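Jetley Limescale Paste, 242g tub
Reviewed by Ama Agyeman

Laddale has many fine qualities, and its water is not one of them. A kettle here lasts as long as a goldfish from a fair. I have tried vinegar, lemons and a spray that made my eyes stream, so when my sister pressed a tub of Jetley paste on me in April I took it with the enthusiasm you'd expect.

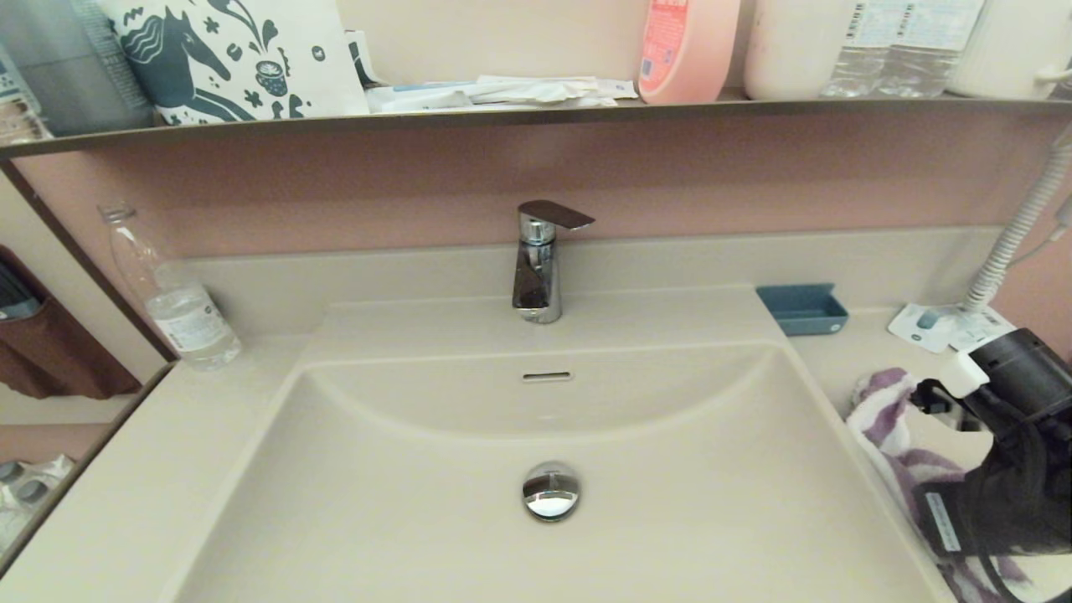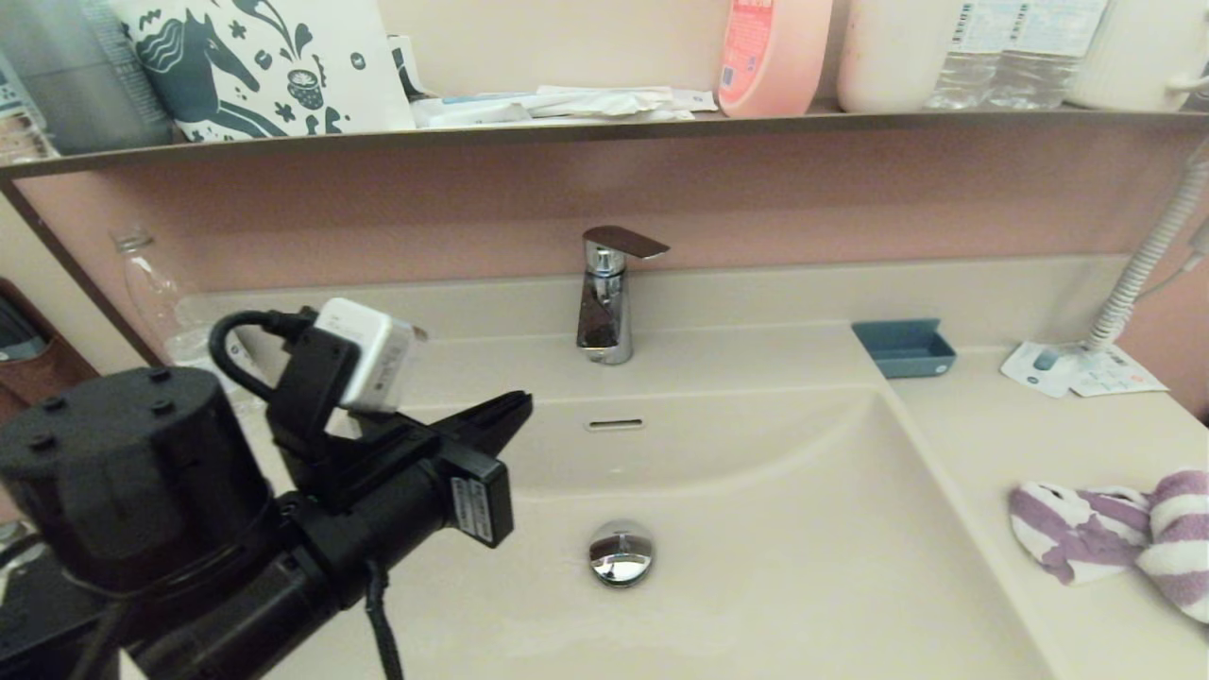
The paste is grey and smells faintly of swimming lessons. You dab it on with a damp cloth, leave it for 10 minutes, then rub. The label says "no scrubbing", and then, lower down and in much smaller type, "rub firmly in circles". I'll leave you to decide where one ends and the other begins. My shoulder has a view.

Still, it works on the things I bought it for. The crust round the kitchen tap came off in one go, and the shower head, which had been spraying mainly sideways, now points where the shower is. It was less good on the old tide line inside the loo, where three rounds got me from brown to a sort of optimistic beige. Nillent's liquid does that job better, though it costs more and you have to keep the windows open.

The lid is a disgrace. It's a push-and-turn affair, presumably to keep children out, and with wet gloves on it keeps everyone out. I've taken to leaving it half done up, so the top layer has dried into something you could tile with. A spoonful of warm water brings it back.

The sponge in the box is the size of a custard cream and fell apart on its first outing. Use an old flannel.

The shop's website has 1,408 reviews of this stuff, and 80 of them seem to be about the delivery driver. Mine was perfectly pleasant, for the record. I'd buy the paste again, four stars, with the missing one for the lid. Keep it off brass. The letterbox and I are no longer on speaking terms.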